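Ceramics 114: Materials and Glazes
Handout 5: Glaze Fit
Instructor: Soledad Zapata
Studio tech: Pilar Ledesma

Read this before the glaze lab. Bring your test tile notes from Handout 4.

What glaze fit means

A glaze is a thin layer of glass melted onto a clay body. Both the glass and the clay get bigger when heated and smaller when cooled, but they don't change size by the same amount. Once the glaze stiffens in the cooling kiln, the two are locked together, and any difference in how much they shrink from that point on turns into stress. Glaze fit is the name for how well the two match.

The number we use to compare materials is the coefficient of thermal expansion, usually shortened to COE. A high number means the material shrinks a lot on cooling.

Crazing

If the glaze shrinks more than the clay, it is pulled tight across the surface and ends up in tension. Glass is weak in tension, so it cracks into a network of fine lines. This is crazing. It can show up while the pot is still in the kiln, or weeks later. A crazed pot is weaker than an uncrazed one, and if the clay underneath is not fully vitrified, liquid can get into the body through the cracks.

Shivering

If the glaze shrinks much less than the clay, it is squeezed, and too much squeeze makes it flake off. Look for it on rims, handle edges and sharp corners. Shivering is less common than crazing but it is a safety problem, as the flakes are slivers of glass. Do not eat from a pot that shivers. A small amount of compression is good and makes the ware stronger.

Form and fit

The same glaze on the same clay can behave differently on two shapes. Tight curves and thin edges carry more stress than broad, gentle ones. Glaze also pools in the bottom of a bowl, and a thick layer crazes sooner than a thin one. When you test a glaze for tableware, test it on a small bowl as well as on a flat tile. 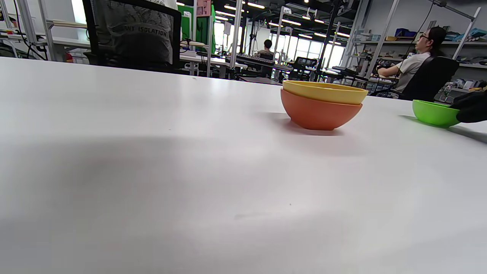 Fig. 1. Two bowls, nested. Yellow above, terracotta-orange below.

Ware that is stacked has its own demands. Any contact between an unglazed foot and a glazed interior will scratch the glaze over time. Sand the foot smooth after firing. Leave enough slope in the wall that one bowl doesn't wedge inside the next.

Fixing a glaze that crazes

Sodium and potassium have high expansion. Boron, magnesium and silica have low expansion. To reduce crazing:

Add silica in small steps, keeping an eye on the melt.
Replace part of the soda feldspar with a boron frit.
Replace part of the calcium with magnesium, using talc.
Apply the glaze thinner.

For shivering, go the other way. Cut back the silica, or bring in more feldspar. Change one thing at a time and write it on the tile before it goes in the kiln. Iron oxide wash and a fine brush work best; pencil burns off.

Fit test for the lab

Each pair will test the studio clear on two clay bodies, Clarkberg white and Vundum red.

1. Glaze one small bowl in each clay and fire with the class load.
2. Let the bowls cool to room temperature. Rub water-based ink over the inside and wipe it off. Crazing lines will hold the ink.
3. Put the bowls in the freezer overnight, then move them to the sink and pour boiling water over them. Wear goggles and gloves.
4. Repeat step 3 twice, then ink again.
5. Record results on the shared sheet, including glaze thickness.

Lab reports are due 4/5/26 in the tray outside room 158.

Reading: the Görtz packet, sections on expansion and on frits.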